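3.2 Keeping the two-arm cell running

I'll be upfront that this is the part of the paper I most wanted to write, as most of my hours on Clotano went into it and hardly any of them show up in the results tables. The cell has two arms over one wooden table, with a small camera at the wrist, and we ran it for 284 sessions on the toy food sorting task. Noeline Ngata set up the arms and I inherited the wrenches.

The cable was our first headache. On the early build we tied it tight along the arm, and it looked very tidy, but every big wrist turn tugged at the connector and we'd lose the gripper halfway through a run (always a good run, of course!). Cameron Sheehan suggested leaving a generous loop hanging at the wrist, and that's how we've kept it. You can see the slack in Figure 2, along with the black fingers of both grippers and the toys on the table. The loop does swing a bit – I check that it clears the fingers before each session.

Then there are the finger screws. They work loose, slowly, and the first sign is a grasp that lands slightly off to one side. We now go over them every 36 sessions with a hand driver and a drop of thread lock, and we swap the fingers in pairs. Swapping just one gave us a lopsided grip and a very confusing afternoon.

Camera alignment gets redone after any finger swap. It takes 8 minutes if the table hasn't been bumped. We had to redo it in full twice in March, both times after I'd moved the table to sweep under it.

Figure 2. The Clotano cell from the wrist camera, with toy food on the table.

The spare fingers are in the Rorner drawer, bagged by pair, and the alignment script is in the project folder with my notes on which screws need the shorter driver. 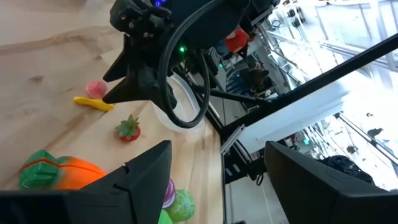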